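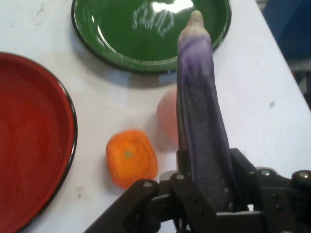

A purple toy eggplant held upright in a black gripper, with a green plate.

Plasarby letter

A Plasarby letter is an apology, grievance or confession written to another person and deliberately never sent. The writer finishes it, seals it, keeps it for a fixed period and then gets rid of it, ideally without opening it again. The practice belongs to the wider family of self-help methods dealing with grudges, regret and old embarrassments, and takes its name from the town of Plasarby, where it was first taught as an evening class. The class had been advertised as calligraphy, and several early participants are said to have been disappointed.

Origins

Writing an angry letter and putting it in a drawer is much older than any course on the subject, and Plasarby makes no serious claim to have thought of it first. What the town contributed was a set of rules and, later, a workbook. The class began in a room above a hardware store and ran for 5 weeks each September. Students wrote one letter over the whole course, a pace that struck newcomers as slow until they tried to write the second paragraph.

The workbook, published by the small press Auer under the title Dear You, Never Mind, brought the method to readers outside the area. It went through 3 editions. The first contained a tear-out envelope with a printed space for the recipient's address, which led a number of readers to fill it in, add a stamp and mail the thing. Later editions left the space out and added a warning in bold type.

Method

The standard form of the exercise has 4 stages.

In the first, usually called the inventory, the writer sets down what happened in plain words and in the order it happened. Adjectives are discouraged. Many people find that an offense they have carried for years fits on half a page, and some are annoyed by this.

In the second stage the writer says what it cost. Anger is allowed here, as are capital letters. The workbook suggests a time limit of 38 minutes, a figure it never explains and which teachers have defended with surprising heat ever since.

The third stage is the release, a single sentence in which the writer gives up the claim. "I am no longer waiting for you to say sorry" is the model offered in the workbook. Sentences beginning "I forgive you, but" are sent back for revision.

The final stage is storage and disposal. The sealed letter is kept somewhere dull, such as a box of tax papers, until the following season, and is then burned, shredded or buried. Burial fell out of favor in Drisness after a wet spring and an energetic dog.

Variations

The Drisness school, which split from the original class over the matter of handwriting, permits typed letters and even emails, provided the address line is left blank. Traditionalists regard this as reckless. Drisness teachers reply that most people can no longer read their own handwriting, and that a grievance the writer cannot make out is hard to let go of properly.

In Nalcombe the letter is written to oneself at an earlier age. This version is aimed at regret more than resentment, and it tends to run long. Its guidelines ask the writer not to include stock tips or warnings about particular haircuts, on the grounds that the earlier self is not going to receive them.

A shorter form, the Plasarby postcard, is meant for minor matters: borrowed books, parking, things said at weddings. It skips the second stage entirely. Supporters consider it a useful daily habit, while critics point out that a person who needs one every day may have a different problem.

Reception

Supporters describe a sense of lightness after sealing the envelope, and often better sleep. Skeptics note that the same effect has been reported after cleaning out a garage. A more pointed objection is that an unsent apology does nothing for the person who is owed one. The workbook's later editions concede this in a short chapter – easily the most quoted part of the book – which advises readers who have done real harm to put down the pen and go knock on the door.

There is also disagreement over whether the letter should be reread before disposal. The original rules forbid it. Former students admit to peeking in large numbers, and the usual report is of mild surprise at the spelling.

See also

Gratitude list
Burning bowl ceremony
Journaling
Return to sender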